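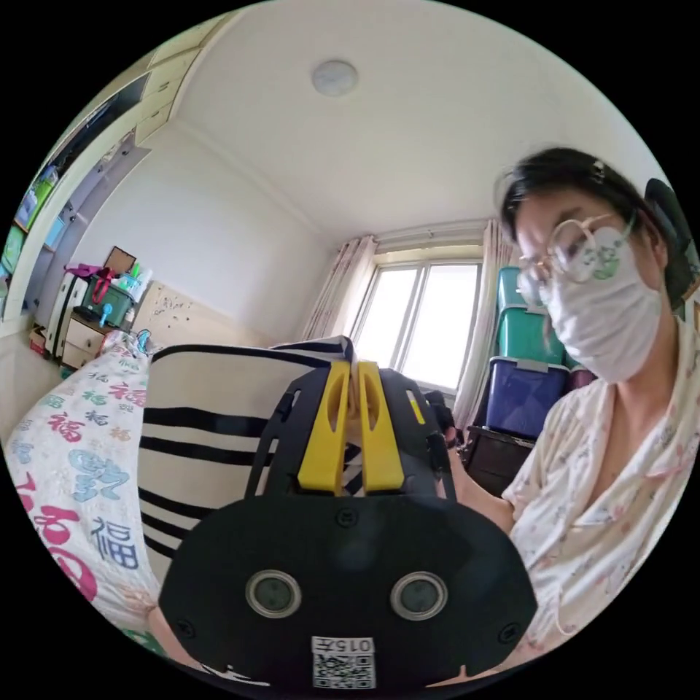

How do you get a spare bedroom ready for a guest without a full weekend of it? Start with the bags. Everything lying about goes into one, you sort on the bed, and whatever hasn't found a spot in 28 minutes goes in a tub.

Bedroom reset month at Volletbridge, then. Quick notes from the last go, typed with the kettle on.

Fabric bags beat plastic ones. They stand up a bit, they fold flat, and a stripy one is easy to spot when you've put it down somewhere silly. Hold it by the top edge and shake before you fold. You'd be amazed at the hair ties.

Tubs – stack them by the wall, heaviest at the bottom, on top of a low cabinet if you have one. Doona covers and winter woollies in the bottom one. Don't go past 3 high or you'll never open the lowest agian.

Nightstand: one basket. Hand cream, chargers, glasses case, all in. Guests need somewhere to put a phone down.

Suitcases can live beside the nightstand, no shame in it. Fill them with spare pillowcases.

Curtains open while you work. Sheers are fine, you still get the light.

Tosh labels are back in the cupboard at the hall, 6 to a sheet, one sheet per houshold please. Swap table is on again in December – bring bags, baskets, tubs with lids that fit. Doors at 9 am, tea after.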